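Previtz Building breakfast is back, and I got there early

2018-01-21

I've been grumbling since August about the missing breakfast at the Previtz Building, so you can imagine how fast I got out of bed when Aurel Tudose wrote to say it was starting up again. It's open to anyone who rents a desk on any floor, plus one guest each. I was the guest!

The deal is pretty simple. Mestonska, the bakery two doors down, sends over the rolls and the seeded flatbread, and the building pays for drinks. You put your name on the sheet by the elevator the night before - they cut it off at 156 names - and you show up hungry.

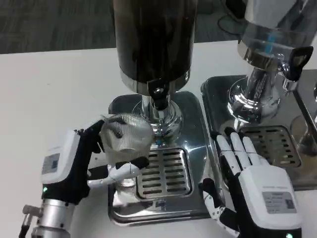
Aurel runs the tenant desk and he told me they had 20 sign-ups in the first hour. By the evening the sheet was full and people were writing in the margins. He let them in anyway, which I think was the right call, though the flatbread was gone before I got a second piece (I'm still a little sore about it).

The money was the sticking point last year. A full season costs $2672 and the old management didn't want to pay it. The new people looked at how many tenants had asked for it on their renewal forms and said yes, at least through spring. Fedir Mykhailiuk from Bivik, the map shop up on the third floor, had been pushing for this the whole time, and he got a nice round of applause that made him go bright red.

I asked him what he'd change. "Start later," he said. I'm with him on that one. Seven is rough in January, and half the room still had their coats on.

They're also trying a quiet table for people who want to eat and read without being asked what they do for a living. I sat there for a bit and then got bored and went back to talking.

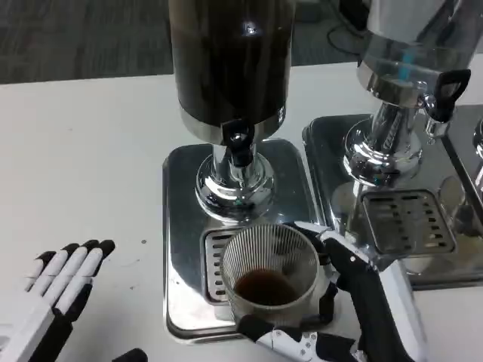 How to sign up

Names go on the sheet by the elevator, or you can call the tenant desk before 2 in the afternoon. Guests need to be listed under the tenant's name. If you don't eat wheat, write that next to your name and Mestonska will send something else over in a separate box.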